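Folding shirts by hand, for the record: inside the Piltari gripper kit

The Piltari kit went on sale in May and is sold in one configuration: a pair of hand-held grippers, two charging cradles, a case and a year of access to the upload software. The operator holds one gripper in each hand and does a household task with them. The recordings are then used to train a robot to do the same task with similar jaws.

Trokham, the company behind the kit, makes no arms or wheeled bases of its own. Its product lead agreed to answer questions during a working session on laundry, which the company regards as its hardest category.

"Rigid objects are mostly solved from our side," the product lead said. "A cup is where you left it. With a shirt, each grasp changes the shape of the thing you are going to grasp next, so we need many more recordings of it."

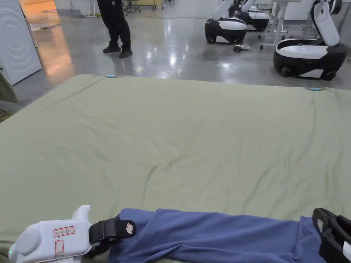
Both jaws closed on the cloth at the near edge of the sheet.

The session used a blue garment and a plain green sheet fixed with clips at its far edge. According to the product lead, the sheet matters more than buyers expect. If it creeps toward the operator during a pull, the recorded motion includes the movement of the sheet as well as that of the garment, and the episode has to be discarded.

"We tell customers to fix the far side before they do anything else. The near side can stay free. People skip that page of the manual and then write to us about bad data."

Each gripper closes with the operator's hand. There is no motor in the jaw. Asked whether that was a cost decision, the product lead said it was partly that, but that a motor also removes information.

"If you squeeze thin cotton through a motor, you stop feeling when you have two layers and when you have one. Operators correct for that without thinking. We want the correction in the recording."

The kit also records from the gripper itself, which gives a low view over the fingers and takes in a good deal of the room.

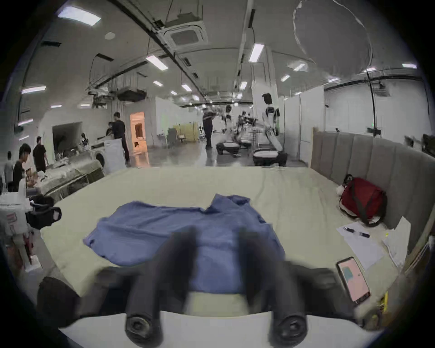
View from the gripper, with the shirt spread on the bed and the workspace beyond.

Trokham advises against clearing the room for recording. The product lead's argument is that a model trained against bare walls performs poorly in an occupied apartment. Goicoechea, a contract recording firm that tested the kit before release, took the opposite position and asked for plain backdrops. The two companies ran both setups and have not published a comparison.

The software rejects an episode automatically when tracking is lost on either gripper for more than 2 seconds. In the release batch of 314 shirt episodes, 84 were rejected. The product lead did not dispute that this was high.

"Most of those were fast hands. An experienced folder moves quicker than the tracking likes. We can ask people to slow down, but then you get slow folding, and the robot learns slow folding. The next firmware should tolerate more speed. I would not promise a figure."
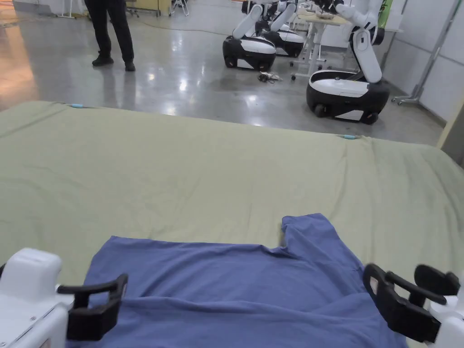 Jaws open over the T-shirt.

The approach with open jaws is treated as a separate phase in the software and can be labeled apart from the grasp. Operators are trained to keep both jaws open until they are level with each other, then close them together. Closing one side early tends to rotate the garment, and the second grasp then lands in the wrong place.

Asked how long it takes a new operator to produce usable recordings, the product lead said one shift for towels and several for shirts. Sleeves account for most of the difference.

"A towel has four corners. On a shirt, a sleeve can end up under the body and you don't know it until you lift."

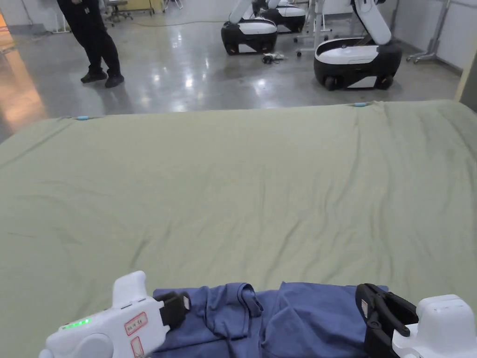 The garment held at both ends, with its folds gathered along the near edge of the bed.

The kit costs $2,000. Replacement finger pads are sold separately and are treated as a consumable. The software license renews yearly, and recordings stay with the customer if it lapses, although they can then only be exported in raw form. Follgate, which distributes the kit, handles repairs and lends a replacement gripper while one is in service.

The product lead was asked what the kit does badly.

"Buttons. Anything where you would use a fingernail. The jaw is too wide and we know it. There is a narrow tip in testing, but it bends, so it is not in the box."

A version with the narrow tip has no release date.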